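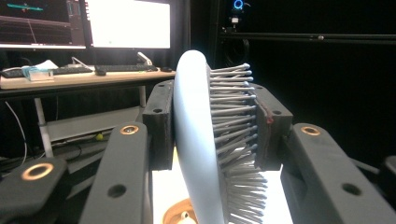

Have you ever pulled off a woolly hat and felt your hair float up by itself? Mine does it every winter, and I look like a dandelion until lunch.

It's called static electricity, and it starts with things so tiny you could never see them. Everything is made of atoms - your hair, your hat, your toast - and atoms have even smaller bits in them called electrons. When you brush dry hair, some electrons can hop from one to the other. Now each hair has the same sort of charge, and things with the same charge push each other away. So up they go, all trying to escape from their neighbours!

Damp air lets the charge leak off, so you'll notice it most on cold, dry days.

**Try it yourself**

1. Tear a tissue into 2 or 3 little bits and put them on a table.
2. Blow up a balloon (ask a grown-up if it's tricky).
3. Rub it on your dry hair while you count to twenty.
4. Hold it just over the tissue and watch closely.

My friend Amerley Darko tried this in August, when it was horribly sticky outside, and her tissue hardly twitched. She had another go on a dry day and it jumped right up.

Lightning is static too, only enormous - please don't try that one at home.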